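Omwood Self Storage – Common Questions

What sizes do you have?
Units at our Tresdale site start at 25 square feet, enough for boxes and a bicycle. The largest is 450 square feet and holds the contents of a family house.

When can I get in?
The gate opens at 6 a.m. and closes at 10 p.m. Your code works at any time between those hours. The office keeps shorter hours – check the sign by the door.

How much notice do I give before moving out?
Two weeks, in writing or by email. We refund unused days after the unit has been swept and the lock removed.
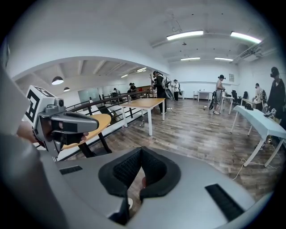 What can't I store?
Food, live plants, gasoline, paint thinner, propane tanks and anything stolen or illegal. Drain the fuel from lawn mowers before you bring them in.

Do I need insurance?
Yes. Every renter needs cover of at least $2,000. A homeowner's policy will often do – bring a copy when you sign.

Can I switch to a different unit?
You can move up or down a size once a month without a fee. The new rate starts on the day you switch.

Is the Drurnness site still open?
It closed to new renters in July. Current renters there keep their units and can pay at the Tresdale office.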